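Open Day FAQ – Tidy-Up Floor Demo

Mavthorpe robotics open day, May. Put together fast by Ruxandra Marinescu from the questions that keep landing in the inbox. Will fix typos later. Maybe.

When do I show up?

Doors at 10 in the morning. First run of the floor demo at half past. After that it goes again whenever the floor has been re-littered, so if you miss one, hang around, get a coffee.

Do I need a ticket?

Yes, free one. We have 200 and that's the whole day, not per run. Name at the front desk is enough, no printout needed. Kids need one too, sorry, fire rules count heads and don't care how tall they are.

Where do I park?

Lot behind the building. Fills up early. Street parking on the hill side is fine, the other side is permit only and they do tow.

What will I see?

Three things. The floor demo (two arms picking up litter from carpet and getting it into a bag), a talk by Duyên Châu on how the arms get taught, and a table where you can take an old gripper apart. The floor demo is the one everybody asks about, so most of this page is about that.

Is it a real mess or a neat one?

Real kinds of trash, bought, eaten, drunk and saved up by staff. Cups, cans, bottles, snack wrappers, chopsticks, tape, tissues. Nothing with food still in it, we learned that one the smelly way. Xuân Ông scatters it before each run and does not tell the rest of us where.

How close can we stand?

Behind the tape line on the floor. You'll still see fine. Please don't lean over it, and please don't throw your own cup in to "help" – happened at the last open day, four times.

Is it fully automatic?

Depends on the run. Some are driven by a person, some are the arms on their own, and whoever is hosting will tell you which before it starts. Ask if they forget. We would rather say it out loud than have folks guess.

What does the work look like up close?

Carpet, furniture, arms, trash. 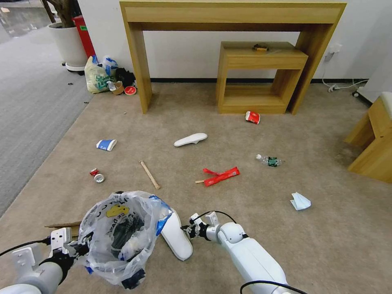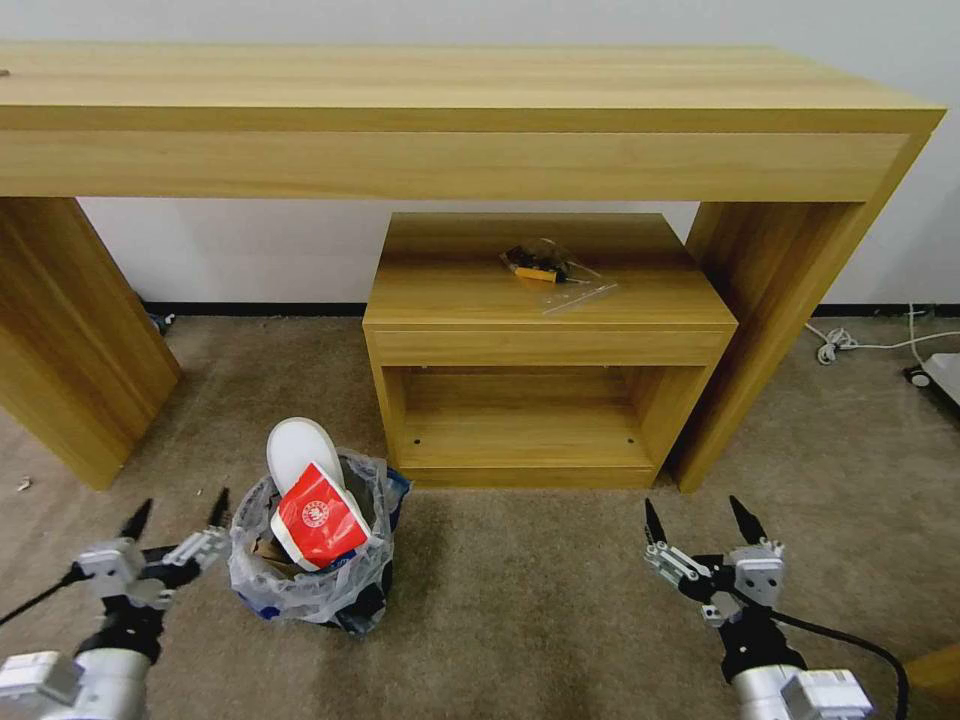
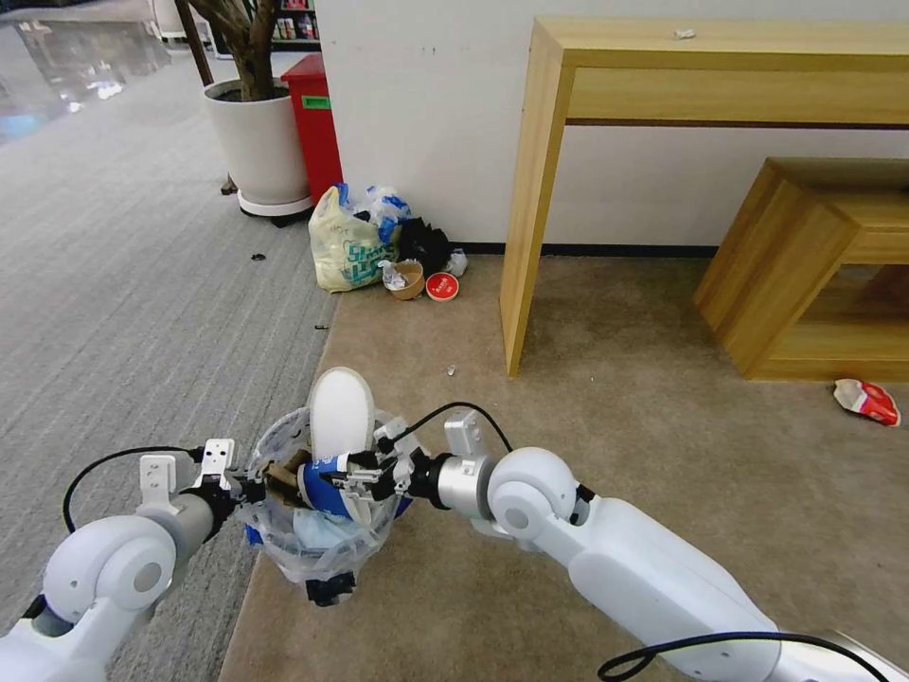 Why carpet and not a nice smooth floor?

Carpet is what most people who write to us have at home. Also harder. A flat thing on carpet is a pain to get a fingertip under, and a tissue likes to drag instead of lift. In the photos you can see a white sole lying flat on the carpet in the first one. Things like that are worth watching for on the day. A cup is easy by comparison.

Why is there a plastic bag involved at all? Wouldn't an empty bin be easier?

Much easier. But people line their bins. And a liner is floppy, it folds, it sags, the rim goes wherever it wants. You can see the folded-over rim in the second photo. Tín Phí has spent more of this year on bag rims than he'd like me to print.

Why all the furniture?

Legs, corners, low shelves. Trash goes under stuff. A robot that only cleans the middle of a room isn't much use to anyone. There's a small cabinet under the big table for the same reason, plus it gives us a second height to reach for.

Does it sort recycling?

No. Everything goes in together for now. Sorting is on the list for next year. We do pull the cans and bottles out by hand after and recycle those.

How fast is it?

Slow. Slower than you, slower than your kid, probably slower than your kid asked nicely. A full floor takes roughly 13 minutes when it goes well. Bring patience. If a piece gets dropped the arms may go back for it, or they may not, and then you get to watch us write it down.

What's Tillirex? What's Poltel?

Tillirex is our name for the two-arm setup. Poltel is the software it runs on, ours too, still changing every week. Neither is for sale. Please stop asking Ngân Quách for a price, she makes one up and it's different each time. Last one was 700 dollars, which, no.

Can I drive the arms?

Yes! Short turns in the afternoon, 2 till 4. Ages 12 and up. Sign up at the desk when you get in, list closes when it's full. Long sleeves rolled up, loose braclets off, hair tied back. You'll be clumsy at first, so was everyone here.

Can I take pictures and video?

Sure. No flash during a run please, and ask before you film other visitors.

Is it loud?

Not very. Bit of motor whine, and the plastic bag crinkling is the loudest part of it. The room gets noisy from people more than anything. Quieter hour is right after lunch if you need that.

Wheelchairs, strollers?

Step-free from the lot to the demo room. Strollers ok in the hall, tight in the demo room. There's a low bench at the front of the tape line, leave it for those who need it.

Food?

Coffee and cookies in the hall. Lò next door does hot lunch, cash or card, line gets long at noon.

School groups?

Yes but write first. Room 112 is set aside for bags and coats, and one adult has to stay with each group the hole time.

My question isn't here

Mail the front desk, put OPEN DAY in the subject line or it ends up with the parts invoices. Answers usually same day – slower the week of.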